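Dralstead blue line – who sits when Groen is back?

puckdrop_ylva
October 6, 2019
So Lies Groen is skating again and could be cleared by November. Great news, except now we have seven D for six spots and I can't figure out who comes out. My vote is Goossens. I know, I know, she blocks everything. But she had 16 giveaways in the preseason and I swear half of them were straight up the middle.

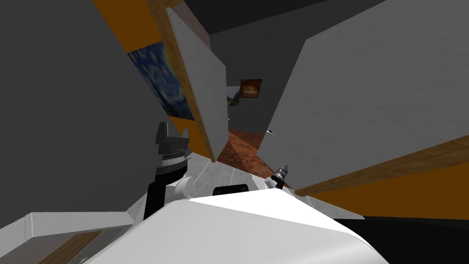 And it's the same play every time. She gets the puck behind the net, has a clean lane up the boards, and then looks for the long pass. Drosthorpe figured that out by the second period and just parked a forward there.

normwong47
Hard no. Goossens plays the toughest minutes on the team and starts nearly every shift in her own end. Of course she's going to have giveaways! Put Nkuna out there against top lines and see what her numbers look like.

puckdrop_ylva
Nkuna at least skates it out when nothing's open. I'd take a boring icing over a turnover in the slot.

fatell_fan84
Nkuna got walked twice on Friday, just saying. Were you two watching the same game?

normwong47
Thank you. Also Goossens played 288 games before she got here and she's been a slow starter every single year. Give it till Thanksgiving.

sibel_k
Can I throw in a third option – go with seven D and drop a fourth line winger. Our fourth line barely gets a shift after the second intermission anyway, and Groen will need easy minutes coming off that knee.
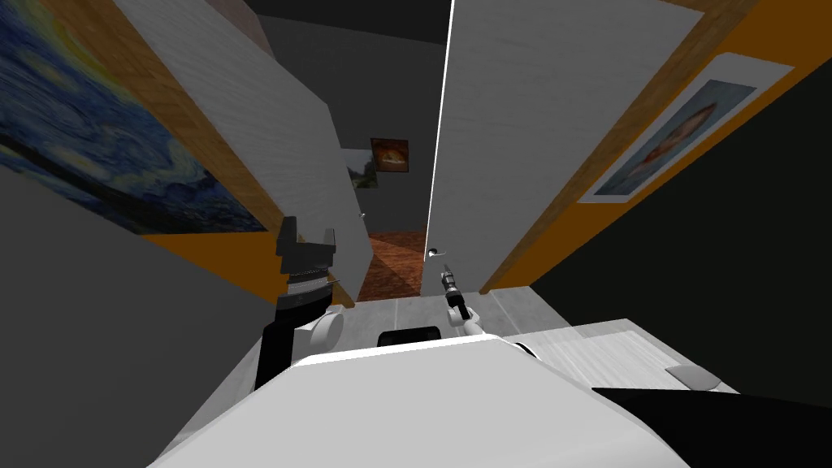
Doorway with the orange wall band, robot arms in front

sibel_k
Plus it keeps Goossens on the penalty kill, where she's our best by a mile.

puckdrop_ylva
Okay, I don't hate that. I'd still want her off the second power play though. Why is she even on it??

fatell_fan84
Because she's the only righty with a shot. Seven D never works, people get cold on the bench. Sit Nkuna, move on.

normwong47
Agree on Nkuna, and I'd pair Groen with Goossens right away. They were good together last spring.

sibel_k
They were good together for more than 16 minutes a night, and Groen isn't playing that in her first week back. Anyone going to the Drosthorpe rematch? I've got a spare in section 84.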